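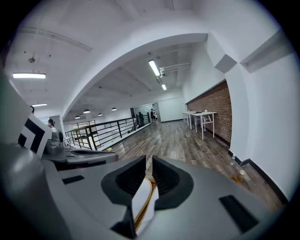 Page 2 of 3

Sorting out a shared upstairs room: mixed lights, a rolling cart and a cord on the floor

Posted by tallthimble, November 11, 2020

Hello everyone, and thank you in advance for reading, I know I go on a bit! I've been given the job of making our upstairs room at Zurlow nicer to spend an afternoon in. We've had the floor since 2015 and it has never felt quite settled. The walls and ceiling are white, which I love, but the lights are a real mixture — fluorescent tubes, a bright rectangular panel, and then those small pendant lamps with dark shades further back. By late afternoon one end feels like a dentist's office and the other end like a café.

My second trouble is the floor. The power strip sits out on the floor with its cables trailing off across the planks, and I worry about somebody catching a toe. And then there's our wooden cart, the three-tier one on casters. I'm very fond of it, but things get left on the top shelf (shoe insoles, lately) and hats end up on the floor next to it. I have $150 to spend and I'm not allowed to touch the wiring. Where would you start?

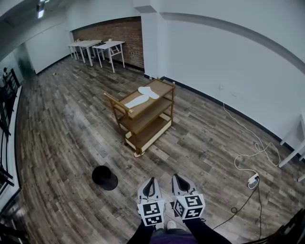
Samuele Carbone
Start with the cords, please, before you buy a single pretty thing. Get the strip up off the floor if you can, under a table or screwed to the wall close to the outlet, and run the slack along the baseboard with stick-on clips. If a cord really has to cross where people walk, ask at a hardware store for a low rubber cover, and don't be tempted to hide it under a rug, as the cord can overheat and you won't see it wearing through.

For the lights, I'd look at the tubes first. They're usually printed with a color number at one end, and if yours don't match each other, whoever looks after the building can often swap them for a warmer kind at the next change. We had ours done in June at Kitari and I was surprised how much kinder everyone looked. Then leave the pendants on and see whether you still need the panel over the part where people sit.

As for the cart, I'd keep the top shelf for whatever is being used that day and give the lower ones a basket each. Hooks for the hats!

pebbledash
just get a coat rack

mrs_quillon
I agree about the hooks, though I'd put them near the door so people use them on the way in. If you have any brick wall, think twice before drilling into it, and ask the landlord first. A freestanding rack is less bother and you can take it with you when you move.

One more thing on the cart: check that the casters lock. Ours didn't, and it wandered every time somebody leaned on it — we put in locking ones and it has behaved ever since. Measure the stem before you order, I got it wrong the first time and had to send the whole set back.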